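Materialkunde für Gestalter, Mitschrift zur zweiten Sitzung: Kunststoff und Farbe

So, weiter mit dem Thema, bei dem letztes Mal die Zeit weg war. Ich hatte euch ja die Musterkarten von Cillum herumgegeben und gefragt, welches Gelb ihr am wärmsten findet. Fast alle haben auf dasselbe Kärtchen gezeigt, und das war ausgerechnet das glänzende!

Merkt euch bitte: Glanz verändert, wie satt wir eine Farbe sehen. Eine matte Oberfläche streut das Licht in alle Richtungen, da mischt sich immer ein bisschen Weiß hinein, und der Ton wirkt blasser. Bei einer glatten Fläche bleibt der Ton kräftig, dafür handelt man sich Spiegelungen ein (und Fingerabdrücke, leider). Ich mag das ja trotzdem. Gelborange und glänzend, daneben Weiß und ein bisschen Metall, da bin ich sofort dabei.

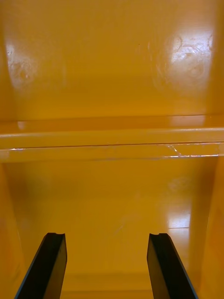
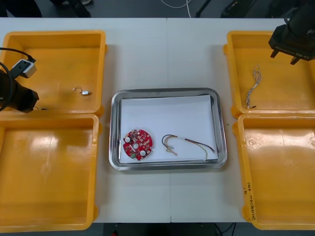
Loukia Economou wollte wissen, ob man den Glanz nicht einfach hinterher auflackieren kann, dann müsste man sich beim Granulat noch gar nicht festlegen. Kann man, liebe Loukia, aber Lack auf Kunststoff ist eine eigene Wissenschaft. Polypropylen zum Beispiel nimmt ohne Vorbehandlung kaum etwas an, und an den Kanten platzt es gern zuerst ab. Bei Spritzguss kommt der Glanz meistens aus der Form: polierte Form, glänzendes Teil; strukturierte Form, mattes Teil.

Zum Üben bis zur nächsten Sitzung: Sucht euch zu Hause 2 Kunststoffteile in ähnlicher Farbe, eins matt, eins glänzend, legt sie ans Fenster und schaut morgens und abends hin. Notizen reichen, bitte keine Romane. Wer mag, liest im Skript von Yordanov ab Seite 55 weiter, das Kapitel über Pigmente ist wirklich hübsch geschrieben. Die Musterkarten brauche ich im August zurück.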